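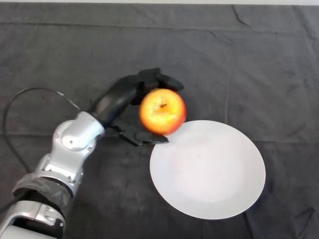
Apple and white plate, dark gray cloth

Support > Madonis Recipe Box > Printing > Ticket 38

Hi Washington, thanks so much for your patience with this one! I tried your apple cake card here and got the same blank second page you did (maddening, I know). Please open Print Setup, change the bottom margin from 9 to 20, and save the card again before you print. Mine came out fine after that.

Comments

Tsutomu Hamada: Worked for me too, thank you!

Washington Bastos: Fixed. Scale had to stay at 90, though.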